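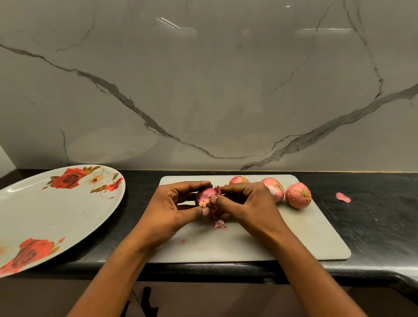

Les gencives de Madame Phillips

Nouvelle, mise en ligne le 19/07/2018

Imprimer cette page | Envoyer à un ami par e-mail

Quand Nerys Phillips sentit pour la première fois que sa bouche la trahissait, elle était assise dans la salle d'attente du dentiste de la rue des Tanneurs, où elle n'était pas venue pour elle mais pour accompagner sa petite-fille, et elle suçait un caillou. Un vrai caillou, rond et gris, ramassé sur la plage de Kaimal l'été d'avant, qu'elle gardait dans la poche de son manteau et qu'elle se glissait sous la langue dès qu'elle avait la gorge sèche. Son père, qui avait marché toute sa vie derrière des brebis, faisait la même chose, et elle n'y voyait pas de mal.

La secrétaire, elle, en voyait beaucoup.

– Madame, on ne mange pas ici.
– Je ne mange pas, dit Nerys en ôtant le caillou avec toute la dignité possible. Je salive.

C'était bien là le problème, elle ne salivait plus. Depuis qu'on lui avait changé ses comprimés pour la tension (les petits blancs étaient devenus de gros jaunes, qu'elle appelait ses boutons de culotte), elle se réveillait la nuit avec la langue collée au palais comme un timbre sur une enveloppe. Le pain était devenu du carton, le fromage de la craie, et le pire de tout, pour une femme qui avait chanté 40 ans dans la chorale de Fistodov sans manquer plus d'une répétition par hiver, c'est que les consonnes ne venaient plus. Elle ouvrait la bouche sur un « Sanctus » et il en sortait un petit claquement de bec, comme d'une poule contrariée.

Elle n'en avait rien dit à personne. Sa fille avait bien assez de soucis avec le magasin, et quant au docteur Hurer, qui la soignait depuis la mort de son mari, il avait une manière de regarder sa montre en vous demandant de tirer la langue qui décourageait les confidences. Alors elle avait bu. De l'eau, du thé, de la verveine, de l'eau encore, avec une carafe sur la table de nuit et une autre dans la cuisine, et elle s'était levée tant de fois dans le noir que le chat avait fini par déménager au salon, où l'on dormait mieux.

La porte du cabinet s'ouvrit, la petite sortit en tenant un ballon et un rendez-vous pour novembre, et derrière elle la dentiste, une grande femme aux cheveux courts qui avait encore son masque sous le menton, posa les yeux sur Nerys, puis sur le caillou que Nerys avait oublié de ranger.

– C'est pour la bouche sèche ? demanda-t-elle, comme on demande l'heure.

Nerys, qui avait préparé depuis des mois une réponse pour tout le monde sauf pour quelqu'un qui comprendrait du premier coup, se mit à rougir jusqu'aux oreilles, et dit que oui.

– Entrez donc deux minutes. La petite peut gonfler son ballon avec ma secrétaire.

Le ballon était déjà gonflé, mais Nerys entra. Le fauteuil était encore tiède. On lui fit ouvrir la bouche, on lui promena un miroir le long des joues, on lui tapota deux molaires du bas, et la dentiste fit « hmm » trois fois, sur trois notes différentes, que Nerys reconnut malgré elle pour un la, un fa et un mi.

– Vous prenez quoi, comme traitement ?

Il fallut vider le sac. Nerys avait toujours sur elle sa boîte à comprimés, celle avec les petites portes, que sa fille lui avait offerte à Noël, et en la cherchant elle sortit aussi ses lunettes, une partition de Fauré pliée en quatre, un mouchoir, un sachet de graines de capucine et l'autre caillou, celui de rechange. La dentiste prit les boîtes l'une après l'autre et les aligna sur sa tablette à côté des instruments, en lisant les notices avec une attention que Nerys n'avait jamais accordée à ces papiers-là, pliés si menu qu'il faut être facteur ou couturière pour les remettre dans l'emballage.

– Et celui-ci, l'Endel, depuis quand ?
– Depuis que les blancs n'allaient plus.
– Et la bouche sèche ?

Nerys ouvrit la bouche, la referma. Elle revit la pharmacie, la pluie, le sac en papier qui s'était déchiré sur le trottoir, et le dimanche de la semaine suivante où elle avait laissé la moitié de son gigot. Jamais elle n'avait mis ces choses-là l'une à côté de l'autre. Elle avait cru que c'était l'âge. À force de s'entendre dire que tout était l'âge, les genoux, l'oreille gauche, les prénoms qui s'échappent, elle avait rangé sa salive dans le même tiroir et l'avait poussé du pied.

– Depuis le même moment, dit-elle enfin.
– Vous n'allez surtout pas l'arrêter toute seule, reprit la dentiste en écrivant. Vous allez porter cette lettre à votre médecin, et vous la lui lirez à voix haute s'il le faut. En attendant, de l'eau par petites gorgées, des pastilles sans sucre, et les cailloux, vous les gardez pour la plage. Vous avez une dent qui commence à s'en plaindre.

Nerys rentra à pied, la petite d'une main et la lettre de l'autre. Elle était soulagée, et un peu furieuse aussi, de cette colère qui vient aux gens patients quand ils s'aperçoivent qu'ils l'ont été trop longtemps. Devant la boulangerie, l'enfant lui demanda pourquoi la dame avait gardé un de ses cailloux.

– Elle en a gardé un ?
– Le plus joli. Elle a dit que c'était une pièce à conviction.

Le lendemain, le docteur Hurer la fit entrer avec 50 minutes de retard et regarda sa montre en s'asseyant. Nerys déplia la lettre, mit ses lunettes et se leva, parce qu'on ne lit pas bien assise, toute chorale vous le dira. Elle but une petite gorgée à la bouteille qu'elle avait apportée. Puis elle lut, d'un bout à l'autre, en articulant, sans sauter un mot de latin ni une seule virgule, et quand elle arriva à la formule de politesse le docteur avait posé son poignet à plat sur le bureau, la montre en dessous.

– Il fallait me le dire, Madame Phillips.
– Je vous le dis, répondit Nerys.

Il changea les jaunes pour des roses. La chorale reprenait le soir même. Elle alla s'asseoir à sa place, au deuxième rang, entre les deux altos qui ne se parlaient plus, et demanda tout bas à celle de gauche si elle voulait une pastille.

Classé dans : Récits de lecteurs > Santé et petits tracas

Commentaires

Mireille_du_17
J'ai reconnu ma mère, à part que chez elle c'étaient des noyaux de cerise ! Merci pour ce joli moment, je l'ai lu à voix haute dans la cuisine.

Pascal
Très agréable. J'aurais voulu savoir si les roses lui ont réussi. Une suite ?

Odile R.
Le coup du « la, fa, mi », mon mari fait pareil avec l'aspirateur. On aimerait toutes une dentiste comme celle-là, la mienne est à 100 kilomètres et ne prend plus personne.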